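Search this guide Go

4 min read

Part 3: Getting your Stovine label printer onto the office Wi-Fi

Okay, so the printer is out of its box and the first roll is in (if it isn't, go back to Part 2, I'll wait!). I set mine up in the same busy office where everybody works.
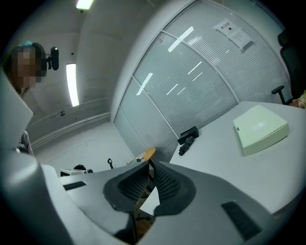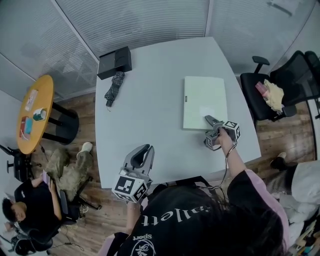
1. Plug the printer in and let the front light go solid white. Mine takes its sweet time, so go get a coffee.

2. Hold the feed button until the light blinks blue, then let go. If you hold on too long you'll get a test strip instead - no harm done, just try again.

3. On your computer, open the Iltomov app and pick Add Printer. Type in your Wi-Fi password carefully. It's fussy about capitals and I got it wrong twice.

4. When it asks for a port, enter 4000. Leave the other boxes alone.

5. Print one label. Just one!

Note: the printer only likes the slower 2.4 band. If your network name doesn't show up in the list, that's almost always why.

Caution: don't pull the plug while the light is blinking orange. It's updating itself, and I had to start over from step 1 after doing that last December.

6. Load your address list. Mine had 613 names and came across fine, but check the zip codes that start with a zero, they love to lose it.

If the label comes out blank, the roll is in upside down. Flip it and run step 5 again.

We use cookies to remember your settings. Accept Manage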